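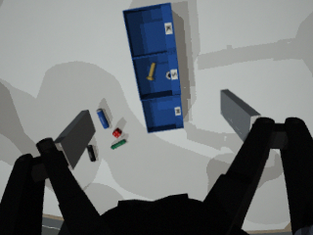 Keeping Track of Spare Parts in a Small Repair Shop

Dillora services sewing machines and knitting machines from a single-story building outside Dronmont. The shop holds 1,144 distinct part numbers in stock. Its parts manager has run the storeroom since the shop left its old premises, and she spoke with us about how stock is recorded and where the errors come from.

The first topic was fasteners. "A screw costs almost nothing and can hold up a job for a week," she said. Older machines use thread pitches that general hardware suppliers do not carry. The shop buys these in lots of 300 from Mikitz, a specialty supplier, and checks a sample of each lot with a thread gauge before it goes on the shelf.

Each part number has a minimum level. When a technician takes the last item above that level, the card goes into a tray at the counter and is entered in the ordering file before closing. The shop tried handheld scanners and dropped them. "People scanned the drawer and then took two pieces," she said. "The card has a line for quantity, and you have to write on it."

Full counts are done every June. The last one found 140 discrepancies, most of them a single piece. She sorts them by cause before correcting any figures. Returned parts account for the largest share -- a technician takes two sizes, fits one, and puts the other back in the wrong place.

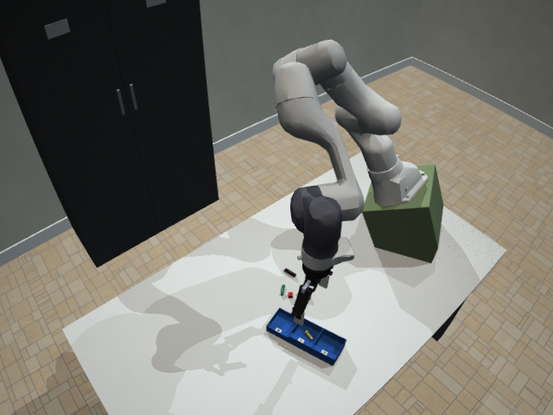 Parts with a shelf life are handled separately. Belts and rubber feet are dated on arrival and issued oldest first. Belts older than 4 years are tested for cracking and usually discarded. "I would sooner write off a belt than have the machine come back," she said.

Asked about software, she was cautious. The shop uses a package called Han for invoices, and its stock module is switched off. She plans to move the belts into it first, as they already carry dates, and to run the cards alongside it until the next June count.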